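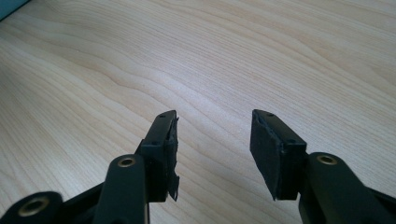 How to clear a small work table with one basket

By Carla Mahasneh
Last updated Wednesday, April 15, 2026

A small table fills up faster than a big one. A rubber gets left out, then a pair of gloves, then the post, and by the end of the week you are working on a patch the size of a dinner plate. The method on this page uses a single open basket and takes a few minutes once you have done it two or three times. It works for a desk, a sewing table, a craft bench or the end of a kitchen table that somebody uses for homework.

It is meant for light, loose things: rubbers, pencils, tape, gloves, cloths, tins of pins with the lid on. It isn't meant for paperwork, which needs a tray or a folder and is covered on our Paper page.

What you need

One open basket with straight sides, small enough to lift with one hand
A dry cloth and a slightly damp cloth
A carrier bag or small bin for rubbish
A soft pencil and a strip of paper if you want to label the basket

Choosing the basket

Plastic is easier than wicker for this job. Wicker snags knitted things and holds on to pencil shavings. A basket with holes in the sides lets you see what is inside without tipping it out, and crumbs and rubber dust can be rinsed off under the tap. Check the size of the holes before you buy. Anything thinner than the hole will poke through it, and that includes pencils, crochet hooks and most paintbrushes.

A handle at one end is useful. Put the handle end where your hand naturally goes when you want to pull the basket towards you. On most tables that means the short end facing your chair, but if the basket lives on a shelf between uses, have the handle facing out from the shelf.

Measure the table first. The basket should take up less than half the width, or you will end up working round it. I had a Bernutano basket for a while that was a lovely thing and far too long, and it went to the bathroom in the end. The one I use now came from Sabbagh and cost very little.

Step 1. Take everything off

Clear the top completely, including the things that belong there. Put them on a chair, a bed or the floor. If you leave the lamp and the pen pot where they are you will wipe round them, and the ring of dust stays.

Throw away anything that is plainly rubbish as you go. Don't stop to sort the rest yet.

Step 2. Wipe the top

Brush or shake off loose bits before you wet anything. Rubber crumbs smear if you go at them with a damp cloth.

Then wipe along the grain with the damp cloth, well wrung out, and follow straight away with the dry one. On a pale wooden top, look at the surface from a low angle near a window. Sticky patches and pencil marks show up dull against the rest. For pencil marks, a clean white rubber used gently will usually do it. Avoid coloured or dark rubbers on pale wood as some of them leave a streak of their own.

If the table has a round cable hole, run a dry cloth round the rim with one finger. Fluff collects there.

Leave the top to dry before you put the basket down, particularly if the basket has a flat base.

Step 3. Sort what you took off

Make two piles. The first is for things used at this table at least once a week. The second is for everything else, and that pile leaves the room or goes back to wherever it came from.

Be strict about duplicates. When Rommel Samonte helped me rewrite this page in February he did his own desk first and found he had been keeping spare rubbers for years without finishing one. Keep a light one and a dark one if you draw and you use them for different things. Otherwise keep the one that rubs out best.

Step 4. Put the basket in place

Stand it on the side you don't write with. Right-handed people should have it on the left, with the long side running front to back. Leave a gap between the basket and the table edge so that a sleeve can't catch the rim and pull it off.

Step 5. Load the small hard things first

Rubbers, sharpeners, rolls of tape and anything else with a bit of weight go straight on to the bottom of the basket. Place them flat. If two of them overlap a little it doesn't matter, provided you can still see both.

Keep the labels facing up if they have them. When you are looking for a particular rubber, the name on top saves turning each one over.

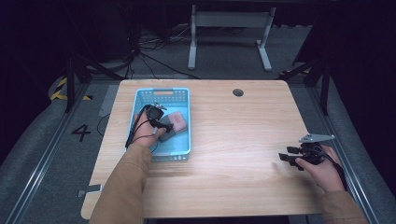

Do rubbers need to be kept in a case inside the basket?
A case isn't needed for ordinary use. Very soft rubbers pick up fluff, so put those in a lidded tin or a small bag, and keep any rubber away from painted or varnished things if it is going to sit for months.

Don't fill the bottom completely. Leave a space at the end nearest you for the soft things in the next step. If the hard things already cover the whole base, you have kept too much, and it is worth going back to step 3.

Step 6. Lay out the soft things

Gloves, cloths and pincushion covers go in last. Gloves are the awkward ones, so they get their own instructions.

Find both gloves of the pair before you start. Lay the first one flat on the table with the fingers pointing away from you and the cuff nearest. Smooth the fingers out from the palm. If a finger has been pulled inside out, push it through now with a pencil end.

Lay the second glove beside it the same way round. Check that the cuffs match. Plain knitted gloves in the same colour often have a different coloured cuff for each size, and it is easy to end up with two odd pairs in the house. 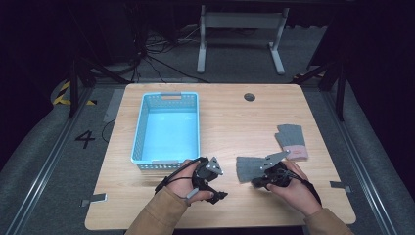
A pair of grey knitted gloves next to the light blue basket.

Now put one glove on top of the other, thumbs together, and fold the fingers back towards the cuffs. Fold once only. The bundle should be flat enough to slide down beside the rubbers without standing up above the rim.

Some people like to turn one cuff over the other to hold the pair together. It keeps them from parting, but it stretches the ribbing, and a stretched cuff lets the glove slip off when you are working. For gloves you wear every day I would leave the cuffs alone. For a spare pair it makes no difference.

Damp or dirty gloves don't go in the basket. Hang them up and add them later.

Step 7. Put back the big things

The lamp, the pen pot and whatever else lives on the table can go back now. Set them along the far edge. The area in front of your chair should stay bare from the basket to the other side of the table.

Keeping it going

At the end of a session, put each thing back in the basket before you stand up. Hard things at the bottom and soft things on top is the only order worth keeping to. Trying to give every object an exact spot is too much trouble for a basket this size, and most people give it up within a fortnight.

Once a month, tip the lot out on to a sheet of newspaper, shake the basket over the bin and rinse it. Dry it upside down. Wipe the table while you wait.

If the table is shared, agree on what the basket is for. At home ours was meant for drawing things, and at one point it held a bicycle light and half a packet of seeds. A strip of paper tucked through the holes on one side with a few words on it sorted that out.

Common problems

The basket slides about. A square of non-slip matting underneath will hold it. Cut it smaller than the base so it doesn't show.

Small things fall through the holes. Line the bottom with a piece of card cut to fit. Felt looks nicer but holds on to dust.

The basket is always full. Take out whatever you haven't used since the last monthly clear. If it is still full after that, a second basket on a shelf is better than a bigger one on the table.

There are marks on the table under the basket. This is usually water trapped beneath a wet base. Let the top dry out for a day, uncovered, before you try any polish on it.

Gloves smell musty. They went in damp. Wash them, dry them flat, and wash the basket too.

Related pages
Paper: trays, folders and what to throw out
Cleaning pale wooden furniture
Washing knitted gloves without shrinking them
Colette Rey's drawer dividers from cereal boxes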